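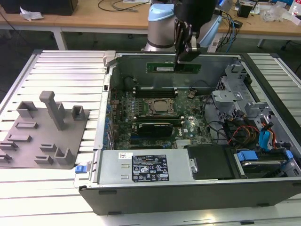 Memory step, module held over the slots. Demonstration cell, Riltham.

Reading time: 7 minutes

Summary: Memory fitting step stops with fault 88 during open day demonstration
Site: Riltham, demonstration hall
Raised by: Zerrin Yüksel
Controller: Skurix
Sequence editor: Editz
Priority: High until Sunday evening, then normal
Status: Resolved, one follow-up open

Description of fault

The cell runs a workstation assembly sequence for visitors. The case lies on its side with the panel off, the arm takes a memory module from the fixture plate, brings it over the board, asks the wrist camera for the slot position, then lowers and presses. Further on in the same sequence it handles an expansion card.

The sequence ran clean in the workshop and clean on the evening before the open day. From the first session on Sunday the memory step stopped part way through, with the module still in the gripper and the arm holding position above the slots. The Skurix panel showed fault 88, target outside window. Clearing the fault and pressing resume brought the same fault again on most attempts. A full restart of the sequence sometimes went through.

No damage to the board or the module was found at any point. The machine is a training unit and stays unpowered throughout, with the processor cooler off so that people can see the socket.

Expected behaviour

Camera returns a slot position inside the search window, arm corrects and inserts.

What had changed since the workshop

- Table and arm moved to the hall on the same base. Base not separated.
- Fixture plate taken off for the move and refitted.
- Case taken off the table and put back by hand against its stops.
- Hall lighting in place of workshop lighting.
- Editz project copied from the workshop laptop to the hall laptop.

Log

09:40 First session. Fault 88 on the memory step. Cleared, resumed, same fault. Sequence restarted from the beginning and completed. Visitors were told there would be a short pause. Nothing changed.

09:55 Second run, same session. Fault 88 again, same place. Stopped the demonstration, moved the group on to the next stand and opened this ticket.

10:05 Checked the obvious. Air and power normal. Gripper opens and closes on command. Module not slipping in the fingers: marked the label end with a pencil line, picked and placed it back on the plate, line still in position. Grip ruled out.

10:15 Checked the fixture plate. Refitting the plate was my first suspect as the pick positions are taught against it. Drove the arm to each taught pick at slow speed. All good to the eye and the module comes out of its holder without rubbing. In any case a plate error would show as a bad pick, and the fault comes later.

10:30 Checked the case position. Measured from the stop to the chassis edge on both sides. The rear end was sitting 4 mm off its stop. Pushed home and reclamped. This looked like the answer. It was a fault, and it needed correcting, but see next entry.

10:40 Ran the memory step with no visitors. Two clean, then fault 88. The case had not moved from its stops. The search window in Editz is wider than the error I had found, so the case alone would not have put the target outside it. I should have looked at the window size before getting the clamps out.

10:50 Eleven o'clock session changed to a talk with the arm moving in free air above the case, memory step skipped. The expansion card step was left out as well to keep the timing simple. Visitors did not seem to mind. Several questions on what the gripper does if a hand goes in, which were answered with the guard open and the arm disabled.

11:45 Session over. Rang Saarinen support. They asked for the vision result records from the controller. These are not kept by default. Switched on "keep failed results" in the Skurix settings, under vision, and set it to keep passed results too so there would be something to compare.

12:10 Ran the memory step repeatedly over lunch with the hall doors shut. 10 runs. Failed results were all alike: the camera had returned a position well below the expected one on the board, with a good match score. Passed results had the expected position with a slightly lower score than in the workshop.

So the camera was finding something and was sure of it. It was finding the wrong thing.

12:25 Looked at the model used for the search.
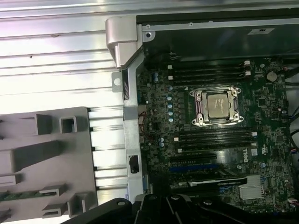
The board has a bank of memory slots on each side of the processor socket, and the two banks look very nearly the same to a pattern search. Our target is in the upper bank. The model had been drawn tightly round the slots and their white end tabs, with nothing else in it to say which bank it was. In the workshop the upper bank always scored higher and the lower one was never offered. With the hall lights on, the upper bank lost enough contrast for the lower one to win on some runs.

The search area had been left at whole image. The window that raises fault 88 is applied to the result afterwards, so the controller was doing as it was told: it found the best match, compared it with the window, and refused to go there. Had the window been opened up to stop the fault, as was suggested to me at 10:00 by someone passing, the arm would have gone down with a module over the wrong bank. Please do not widen the window to clear this fault on any site.

12:40 Tried shading the case with a sheet of card held on the window side. Upper bank found on every attempt while the card was held there. Took the card away and the fault came back on the third attempt. That confirms the lighting as the trigger, but holding a sheet of card is no use as a fix with people standing round the table.

12:50 Changed the search area in Editz from whole image to a box covering the upper bank and part of the socket frame only. Redrew the model to take in the near edge of the socket frame together with the slots. The frame is only on that side of the upper bank, so the lower bank should score badly now even if it comes into view.

13:05 Downloaded to the controller. First run stopped with a different message, vision timeout. The limit in the hall project was 3,000 ms and the first search after a download takes longer than that, while the new model loads. Second and later runs were well inside the limit. Did not change the limit. Added a dummy search to the start-up routine instead, with the arm parked, so the slow one is over before the sequence begins.

13:20 Memory step run with hall lights on, doors open, no shading. No fault. Repeated with the blinds up and again with them down. No fault. Scores close together across all of these.

13:30 Turned the expansion card step back on and ran the full sequence once at half speed with my hand on the stop. Watched the card step closely as it uses its own model and its own search area. No change was made to either.
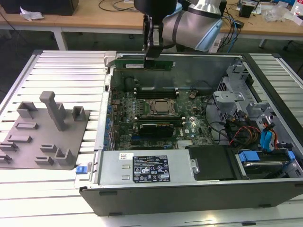

Card step during the half-speed run, gripper above the case and the green expansion card near the rear edge.

13:45 Full speed run, no fault. Card step model checked in Editz. It uses the metal bracket of the card and there is only one candidate in the search area, so the same mistake should not arise. Left alone.

14:00 Afternoon session opened with the full sequence. Completed.

14:35 Second afternoon group, completed. One person asked to see the fault, so the failed results from the morning were brought up on the laptop and went down rather better than the assembly did.

15:10 Third group. One stop, unrelated: guard opened by a visitor. Arm halted correctly, guard closed, fault reset at the panel, sequence resumed from the same step.

16:20 Last session done. Arm parked, air off. Project saved from the controller back to both laptops.

Cause

Memory slot search used the whole image and a model that matched both banks of slots. Change of lighting between workshop and hall altered which bank scored higher. Result rejected by the position window with fault 88.

Contributing: case not fully against its rear stop after the move. Not enough on its own to raise the fault.

Fix applied

1. Search area limited to the upper bank and the edge of the socket frame.
2. Model redrawn to include the socket frame.
3. Dummy search added to start-up.
4. Case pushed to stops and reclamped.
5. Position window left at its original value.

Reply from Saarinen support, 16:45

Records received, thank you. We agree with the cause. The match list on the controller can be set to return the second best result as well as the best. If the two scores are close, the sequence can be made to stop with its own message, which would have pointed to this sooner than fault 88 does. The setting is "report runner-up", same page as the one for keeping failed results. It adds some 10 ms to a search. We would leave it on for any board with repeated features.

Reply, Zerrin Yüksel, 17:05

Runner-up reporting switched on at Riltham. Not yet tested in a full sequence as the hall has to be cleared tonight. Will test in the workshop once the table is back.

The set-up sheet for visits has been changed. It now asks for the case to be measured at both ends against its stops, and for the memory and card searches to be run under the lights of the room, blinds up and blinds down, before any visitors are let in. It previously asked only for one full run on the evening before, when it was dark outside.

Follow-up open

Test of runner-up reporting in the workshop. Also decide whether "keep failed results" should be on in the standard Skurix settings for all demonstration cells. Storage is not a concern at this rate of use. Ticket to stay open at normal priority until both are done, owner Zerrin Yüksel.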